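4.2 Equipment budget

The remaining allocation for the tool-handling cell was $1,438. Three items had to come out of it: replacement finger pads, a wrist camera mount and a set of objects for the grasping trials. The arms and grippers were already in the lab and were not costed.

Quotes for the finger pads were requested from Vastham and Vuneck. Vastham quoted $119 per pair with a minimum order of 2 pairs. Vuneck was cheaper per pair but charged shipping separately, and the difference after shipping was small. We chose Vastham on lead time. The current fingers show scratches and worn edges — still usable, but we did not want to start the final trials on them.

For the objects we compared loose tools with a boxed set. A boxed set fixes the position of each tool in a molded recess, so the layout can be restored by hand between runs. It cost $41, well below the price of buying similar tools one at a time.
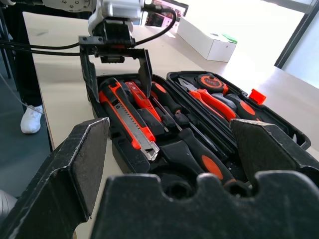
Figure 6. Open tool case between the fingers of one gripper, with the second gripper above it.

The case also sets the requirement for the camera mount. With the fingers on either side of the view, part of the case is hidden behind the gripper base. The Ersoy bracket has a fixed angle. The Skivier bracket can be tilted and was selected, although it needs an adapter plate that we will machine ourselves.

Delivery of the pads is expected in October. Any unspent balance is reserved for spare cables and a second adapter plate.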